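# Tretano puts its kitchen cell back in service after gripper and camera mount work

Tretano has returned its kitchen handling cell to regular running following a maintenance stop that covered the gripper, the camera mount and the simulated kitchen used to check both. The work was done in October by Sawatzky, the integrator that installed the cell. The software side was handled by Tretano's own controls group.

The stop was scheduled when the cell reached 1089 hours on its original finger pads. Sawatzky's service interval for the pads is longer than that, but grip force readings had started to spread between the first and last runs of a shift, and the pads were brought forward. They were replaced as a matched set. The old set has been kept for measurement.

## Gripper

The Orna gripper on the cell is a two-finger electric unit with a rated stroke of 200 mm between open and closed stops. Work began with the arm parked, the drive supply locked out and the fingers backed off by hand. Each finger was removed at its base, the seating faces were cleaned with a lint-free cloth, and the dowel holes were checked for wear. One dowel was found slightly scored and was changed.

After reassembly the gripper was homed three times from different starting positions. The closed stop repeated within tolerance on each pass. Force was then set again with a load cell placed between the pads, starting low and raised in steps. The working limit stays where it was before the stop. Tretano uses a soft limit for glass and ceramic items and a higher one for drawers and appliance handles, and both were checked against the load cell before the guard was closed.

The screws at the finger base are now marked with torque stripe. Sawatzky has asked operators to look at the stripe at the start of each shift and to stop the cell if it is broken at any point.

## Camera mount and model check

The wrist camera bracket had been shimmed during commissioning. The shim was removed and replaced with a machined spacer, which changed the camera position enough to require a new hand-eye calibration. The routine moves the arm through a fixed set of poses over a printed target and takes up to 400 frames. Poses with a high residual are dropped and the fit is run again.

The new values were then loaded into Tatar, the simulation package Tretano uses to rehearse programs before they are sent to the cell. Its kitchen model has red cabinets, black marble countertops and a built-in oven along one side of the aisle. Controls staff compare the rendered view with the calibration data, paying most attention to where the gripper base meets the body of the robot at the bottom of the view. An error in the mount offset shows up there first, and it is easier to find against a plain background than against the cabinet fronts.
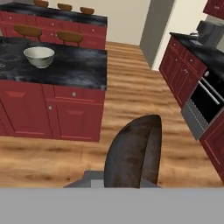 ## Collision shapes

The check also turned up a mismatch in the collision shapes. The visible model of the finger had been updated earlier in the year, but the simplified shape used for collision testing still had the older, shorter tip. Programs written for the oven handle passed in Tatar with less clearance than the planner reported. No contact had been logged on the real cell, where approach speed near the handle is already held down.

The shape has been replaced and the oven, drawer and countertop programs have been run again in simulation. Two drawer approaches were changed as a result. In both, the arm now comes in square to the knob and turns only after it has backed clear of the panel. The remaining programs were left alone.

Stored programs now carry the version number of the gripper model they were tested with. The controller will refuse to load a program if the number does not match the one set at the cell. Changing that number requires a maintenance login.

## Return to service

The cell was brought back in stages. The first runs were made with no part in the gripper and speed limited to 10 percent. Speed was raised after each clean set, with the cable bundle at the wrist checked by eye between sets. One cable clamp was moved when the bundle was seen to pull at the far end of wrist travel, and the affected set was repeated.

Sawatzky will take force readings again at the next planned visit and compare them with those recorded after the pad change. If the spread returns, the finger drive will be opened and the spindle nut inspected. Spare pads, dowels and one complete finger pair are now held at the cell.

Tretano has added the stripe check and a weekly homing test to the shift sheet. The calibration target is stored flat in the control cabinet and should be returned there after use.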